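Guides > Bench Automation > Raststead Cell > Section 3: Opening Up and Clearing a Desktop PC

3. DESKTOP TEARDOWN, FIRST RUN

Read Section 2 first if the arms are not homed. This section covers side-panel-off work only: cables, drive, drive carrier. CPU socket and memory not covered, see end.

Tower on its side, panel off, board facing up. Power cord out of the building as far as you're concerned.

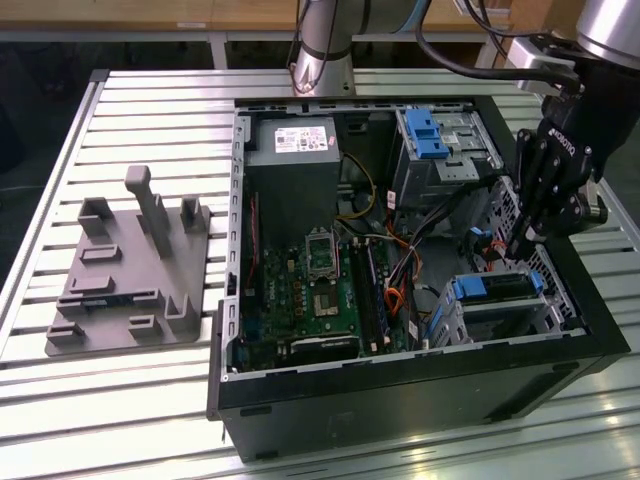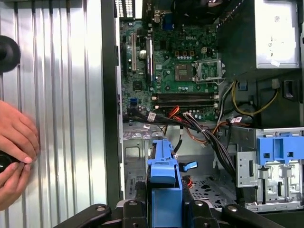

What the cell can do today, short version. Blue plastic parts, good. Big, bright, made to be pulled by people without tools. Cables, not good. A cable moves when you touch it and the planner still thinks it's where it was. Set your expectations before you set the speed.

3.1 Before you start

1. Unplug the PC. Hold the power button down a few seconds.
2. Wrist strap on, clipped to bare metal.
3. Lay the case flat on the rails, open side up. Push it till it stops rocking.
4. Check the case feet. Rubber feet on a slotted table will creep under load.
5. Move any loose cable off the drive cage by hand. Yes by hand.
6. Load the job file for your case model. No file for it? Use GENERIC and expect to step through everything.

CAUTION: Keep hands out of the case while an arm is in AUTO. Hand work is for HOLD only. Amber light steady = HOLD. Amber blinking is not HOLD.

3.2 Freeing the drive

1. Set grip force to 2. Not higher, the latches crack.
2. Jog the gripper over the carrier. Fingers parallel to the long side.
3. Press TEACH, then CLOSE.
4. Watch for the squeeze. If the plastic bows and the carrier stays put, OPEN and reseat the fingers lower.
5. Lift slow. Stop at the first tug.
6. Tug means a cable is still on. Go to HOLD, pull the connector yourself, resume.

NOTE: Connector release by robot is in the menu (Bokari add-on, page 2). Works on the straight ones. Locking clips need a thumb, and the gripper doesnt have one. Waltraud Pfister ran it on a full batch in July and took it off the default list after.

3.3 Cables

1. Arm one holds the bundle aside. Arm two works.
2. Never pinch a bundle and pull. Pinch, lift, move over, let go.
3. If the cable springs back, retry up to 3 times. Then do it yourself, quicker for everyone.
4. Error 493 = lost the cable. Clear it, re-scan, carry on from the same step.

CAUTION: Do not let a finger ride over the CPU socket. Bent contacts are not fixable on this bench. Set the keep-out zone before evry new model, it does not carry over.

3.4 So is it worth it?

Depends on your pile. A mixed pallet of office towers, all diffrent insides, a person with a screwdriver still wins and it isn't close. Same model over and over, the cell earns its place on the drive step. Someone still stands next to it. Plan for that in your staffing.

Memory and CPU removal: not supported in this release. Talk to Thulani Kruger if you want to be on the test list.

3.5 Finishing up

1. Arms to PARK. Wait for the click.
2. Drive in the tray, label side up.
3. Vacuum the slots. Screws fall in there and jam the clamps.
4. Check finger pads every 2,000 grips. Shiny = replace.

Related sections
Section 2: Homing and Soft Limits
Section 4: Swapping Finger Pads
Section 6: Error Codes, Full List
Steiner Clamp Kit: Fitting Notes
Can It Fold a Towel Yet? Bench Notes by Despina Ursu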